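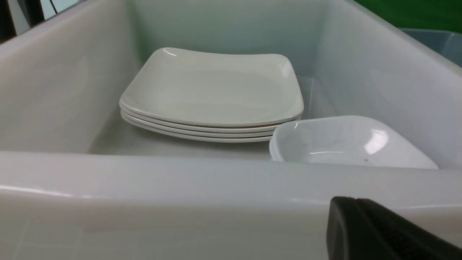
Dish tub

A dish tub (also bus tub, bus box, tote or, in many family restaurants, simply "the gray bin") is a deep, open-topped container used to gather plates, bowls, cups and eating utensils and carry them from one part of a dining room or kitchen to another. It is among the plainest pieces of equipment in the food trade, and it is found almost anywhere that people eat in numbers: diners, banquet halls, school cafeterias, church basements, noodle shops and a fair share of ordinary homes, where it tends to arrive for one big holiday dinner and then stay for good.

The dish tub should be told apart from the dish rack, which holds pieces upright for washing or draining, and from the flatware bin, a smaller and usually shallower container kept for spoons, forks, knives or chopsticks. In daily use the three overlap a great deal, and a kitchen that is short of one will cheerfully press another into its place.

Names

The word "bus" in bus tub comes from the work of the busser, the member of staff who clears and resets tables. Older trade writing also has "bus pan," a name that has hung on for the shallower kinds. In the kitchens of Sindirmont the usual word is "carry," as in "bring me an empty carry," and Imtiaz Uddin's handbook of dining room work, Clearing and Setting, uses it all the way through, to the mild confusion of readers from elsewhere. The Zedent supply catalog, long the standard one in that area, listed its deep gray tub only by its stock number, 1018, and there are still cooks of a certain age who ask for "a ten-eighteen" when any tub would do.

Form

Most dish tubs are molded from a single piece of plastic, with rounded inside corners, walls that lean slightly outward and a rolled or thickened rim that serves as a handle. The lean of the walls lets empty tubs nest inside one another, a great kindness in a small kitchen. Rounded corners are there for the sake of cleaning, as crumbs and grains of rice collect in a sharp corner and are tiresome to get out again.

Gray is the most common color, followed by black, brown and white. Gray has the practical merit of hiding the dark scuffs that the feet of plates leave behind, while still being pale enough that a small spoon at the bottom can be found. Some kitchens give each color its own job, perhaps gray for used dishes and white for clean ones, and a rule of this sort works nicely as long as every new hire hears about it on the first day.

Depth is a matter of some feeling among the people who use them. A deep tub saves trips but invites overloading, and a full load of stoneware or porcelain is heavier than it looks. A shallow tub is easier on the back and means more walking. Bok-nam Bang, whose columns on kitchen housekeeping were later gathered in The Back Counter, took the side of the shallow tub with real warmth, and wrote that she had dropped one deep tub in her life and could still hear it.

Loading

The customary way to load a tub is to begin with the plates. These are stacked flat, largest at the bottom, against one end or one wall, so that the remaining floor is left for bowls and cups. Plates of one pattern sit closely together, rim over rim, and make a steady base. Bowls come next and are best stacked by themselves. In a hurry they are often set down wherever there is room, one side propped against the plates, and a bowl left leaning like this will generally ride safely enough across a room, though it may shift when the tub is tipped to go through a door.

Square tableware asks for a little more thought than round. A stack of square plates is very steady when the corners line up, and it fits neatly into the corner of a tub, where round plates would leave a gap. The corners are also the weak point. They stick out farther from the center than any part of a round rim and are the first place to chip, so careful workers lower a square plate flat instead of letting one corner touch down first. Square bowls with sloping sides can be nested like round ones, provided that they are all turned the same way.

Utensils travel best apart from the dishes. Where a single tub must do for everything, a tall cup or a small bin is stood inside it to hold them, and this also keeps the spoons from sliding under the plates, where they rock the whole stack.

Sorting and setting out

Once the dishes have reached the counter or worktable, they are taken out of the tub and given places by kind, a job called sorting, breaking down or, in Sindirmont, "giving out." The usual aim is one kind of piece to one container or one clear patch of table, so that whoever sets the next tray can reach for each thing without hunting. In a kitchen that serves soup and noodles this might mean a teal tray for the white ceramic soup spoons, a tan bin beside it with black chopsticks laid lengthwise, and a stack of square white plates on the lid of a storage container, with a square bowl in front of them. A lidded container used this way makes a handy low platform. Spoons are the one item that seldom stays tidy, and a heap of them lying at every angle, some with their handles sticking nearly straight up, is regarded in most places as perfectly acceptable. 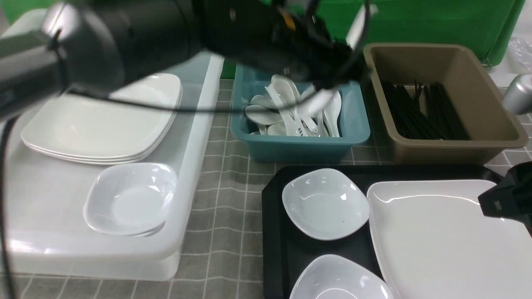 Serving trays are handled at the same table in many smaller kitchens, where there is no separate counter for making up orders. The tray is put down first, within easy reach of the sorted pieces, and the plate, bowl and utensils are then brought to it in a fixed order that each house works out for itself. Dark trays are popular for this, partly for looks and partly for use: a black rectangular tray with raised edges shows up white tableware very plainly, so that a missing piece is noticed before the tray leaves the kitchen, and the edges help keep a bowl aboard if the carrier has to stop short.

Chopsticks deserve a word of their own. They are commonly stored lying down in a long bin, all running the same way, and packed closely enough that they stay parallel when the bin is moved. Stored upright in a cup they take up less of the table but are harder to pair, especially where old and new sets of slightly different lengths have been mixed. Gayan Cassim's short guide to noodle shop work recommends picking through the bin every Monday before opening and taking out any that have warped.

Ceramic soup spoons, with their flat bottoms and short, deep handles, can be nested in a row, bowl inside bowl, and some households keep them that way in a drawer. Restaurants rarely bother. The spoons are thick and stand up well to being piled, although the tips of the handles do chip, and it is good practice to look over the heap now and then.

Care

Tubs are washed in hot water with ordinary dish soap, rinsed and left to drain upside down. They should be dry before they are nested, as two damp tubs can hold together with surprising stubbornness; the familiar remedy is to run warm water over the outer one and twist gently. Scratches on the floor of a tub are normal and come from the unglazed foot rings of plates and bowls. A tub with a cracked rim should be taken out of service for carrying, though it may have many good years left holding onions or dishcloths.

A mat or folded towel laid on the bottom softens the noise of stacking and is a courtesy to diners sitting nearby. It has to be washed as often as the tub itself.

In the home

Dish tubs have long been used by home cooks with large families or small sinks. One tub on the counter takes the dirty dishes during the meal and leaves the sink free for pots, and a second may be kept for clean pieces on their way back to the cupboard. They are also much used in moving house, where a deep tub lined with towels will carry a good many everyday plates on the floor of a car. Kamrul Sheikh, in A Kitchen in Foley, describes his mother keeping 28 matching plates in two tubs under the stairs, brought out every December and counted back in afterward by whichever child had complained the most.

See also

Dish rack
Flatware bin
Serving tray
Soup spoon
Table setting

Further reading

Bang, Bok-nam. The Back Counter. Cleltach Press.
Cassim, Gayan. Bowls, Broth and Counter Work. Cleltach Press.
Sheikh, Kamrul. A Kitchen in Foley.
Uddin, Imtiaz. Clearing and Setting. Revised by Mizanur Majumder.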